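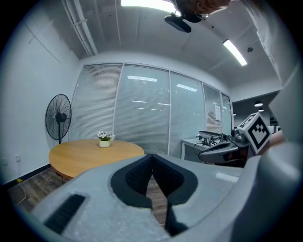
What is a pedestal fan?

A pedestal fan is an electric fan mounted on an upright pole above a floor base, so that the blades turn at seated or standing height. It moves air across a room. It does not lower the temperature of that air, whatever the carton says.

The pedestal fan, also sold as a stand fan or pole fan, is one of the most common household appliances and one of the most generously described. Retail copy credits it with "cooling" a room, with "purifying" it, and sometimes with improving sleep. The first claim is loosely worded, the second is wrong unless a filter is fitted, and the third depends on the sleeper.

Construction

A typical model has a motor housing, a set of blades (three to five in most cases), a wire or plastic cage, a pole and a base. The pole often has a collar that allows the height to be changed. Bases are either a weighted disk or a pair of crossed feet. Crossed feet are cheaper to ship and easier to trip over.

Most motors are alternating-current types with three speeds chosen by push buttons. Direct-current motors, found in more expensive fans, offer more speeds and draw less power. Whether the saving ever covers the higher price is rarely shown in the sales material, and for a fan used a few weeks a year it may not.

Effect on comfort

Moving air carries heat away from the skin and speeds the evaporation of sweat. A person in the airflow feels cooler, while a thermometer beside them reads the same as before, or slightly higher over time, as the motor gives off heat of its own. A fan left running in an empty room therefore does nothing useful for comfort. The habit of leaving one on to "get the room ready" persists all the same.

In very hot, dry conditions a fan can blow air that is warmer than the skin and add to the body's heat load. Health guidance differs on the temperature at which this begins to matter, and a single fixed figure should be treated with caution.

Placement

Much advice on placement is repeated without testing. Setting a fan near an open window on a cool evening does bring in cooler air, provided the outside air is in fact cooler. Placing a bowl of ice in front of the blades gives a brief, small effect and a wet table. The freezer that made the ice will have put more heat into the home than the ice removes.
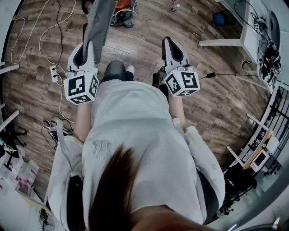 Airflow ratings

Makers usually state airflow in cubic feet per minute. The numbers are hard to compare. Some are measured at the cage, some at a distance, and some come with no method at all. The Samel pole fan was sold with a rating of 3,564 cubic feet per minute, while the Dover, with the same blade width, was listed at 502. A gap of that size says more about the two methods of measuring than about the two fans.

Noise ratings have the same problem. The Lendov catalog gave 37 decibels for its quietest model without stating the speed setting or the distance from the microphone. A figure of this kind is likely to come from the lowest speed, which few buyers use on a hot night.

Oscillation

Many heads swing from side to side. Oscillation spreads the airflow among several people, each of whom gets less of it. The Samonte was advertised with "4 natural wind modes," a phrase the leaflet did not define. Such modes generally vary the motor speed on a timer.

Cleaning and safety

Dust gathers on the leading edges of the blades and on the cage. It can reduce airflow and unbalance the blades, causing a hum or wobble. The fan should be unplugged before the cage is opened. Motor vents should be kept clear, and a fan whose motor smells of burning should be taken out of use.

See also

Box fan
Ceiling fan
Evaporative cooler
Tower fan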